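Inspection checklist, town square, before the unveiling of the friendship monument (gift of the twin town of Draton to Jaltwood)

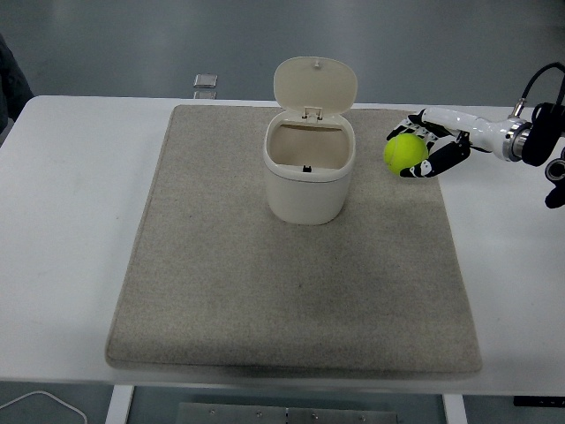
*Small bin with open lid, on a felt mat.*

Date: Sep 26, 2025
Inspector: Illia Sydorenko
Present: Gemma Monti (protocol office), Lachlan Ashby (Berkley, installation contractor)

## Monument and base

- [x] Stone stands straight, no movement when pushed by two persons
- [x] Four anchor bolts tightened. Comment: torque sheet received from Mr. Ashby, signed.
- [ ] Plaque fixed. Comment: lower left screw is missing. The text in both languages is correct, I compared it with the letter from Draton.
- [x] Weight of stone on the base plan: 2283 kg. Same number on the delivery paper.
- [x] Cloth for unveiling comes off without catching. Tried two times.

## Stage and flags

- [x] Stage steps have handrail on both sides
- [ ] Edge of stage marked with white tape. Comment: done only at the front. Back edge must be also marked, the delegation will enter from there.
- [x] Flagpoles, both locked. Flags same size and same height.
- [ ] Cable to the microphone covered. Comment: 5 m near the fountain is still open. Repeat of my comment from March, from the wreath ceremony.

## Public area

- [x] Barriers on Tapsell Street side, 29 pieces, all connected
- [x] Limit of 1000 visitors is written on the permit
- [x] Emergency lane free. Comment: the delegation's bus may not wait in it, also not for short time.
- [ ] First aid tent has sign. Comment: sign is there but faces the wall.
- [x] Fire extinguishers, two at stage, one at sound desk. Seals not broken.

## Guests

- [x] Seats for the ambassador and the mayor are on flat ground
- [ ] Ramp for wheelchair. Comment: the ramp is good, but the mat at the top is sliding. Please fix with tape or take away.

Open points go to Raelene Whitelaw, she decides if the rehearsal can start. I will check the plaque and the cable again myself. Glenys Goodwin has the key for the electric cabinet.

Result: passed with comments, five points open.

I. Sydorenko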